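4.2 Household routines and voice control

The second part of the study looked at how people fold connected devices into routines they already have. We recruited 13 households in Dunthorpe, all of which had lived with the Trido hub for at least one winter. Each hub was linked to lighting, heating and door sensors, and seven of the households had added Moser window blinds. Logs were kept for 120 days, ending in June, and adults in each home were interviewed twice.

Voice commands made up most of the early traffic. In the first weeks people tried out long requests, often with several devices in one sentence, and a large share of these failed. After that the requests became short and few. Lights were switched on by voice in the kitchen and living room, but bedrooms went back to wall switches in nearly every home. The logs hold a little over 3,000 voice commands in total, and more than half of them concern timers or music, which the hub handles without any connected device at all.

Bedrooms also differed in where people placed controls. A hub or remote was usually kept within reach of the bed, on whatever furniture was there.

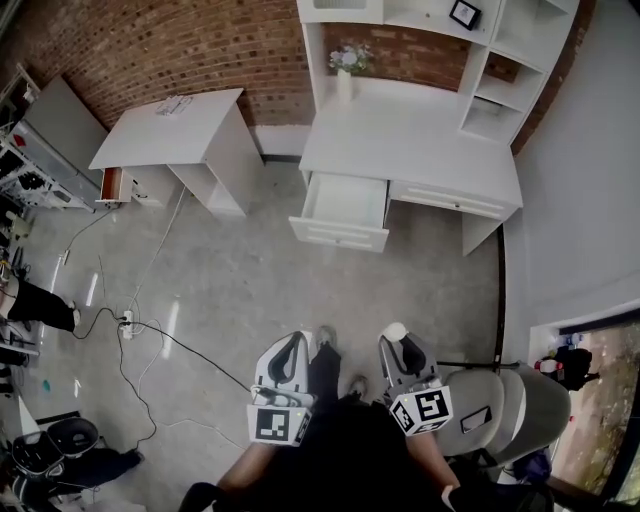

Figure 4. Desk and nightstand, each with a drawer open.

One participant objected to the word "control" when we used it in the second interview. The heating, she told us, had been set once by the installer and then left alone, and she would not know how to change it without calling him back. "It runs, so I let it run," she said. Similar remarks came up in five other homes. The schedules in those homes had not been edited since setup, although the occupants rated the heating as the most useful part of the system.

Shared homes raised a separate problem. The Trido app allows one main account, and the person holding it tended to become the one who fixed things. Where that person traveled for work, rules were paused or devices unplugged – in one case for nine days. Guest accounts exist, but only two households had made one.

These results agree in part with our earlier work on the Brendden thermostat, where schedules were also rarely edited. They differ on voice use, which in that study stayed level over the whole period.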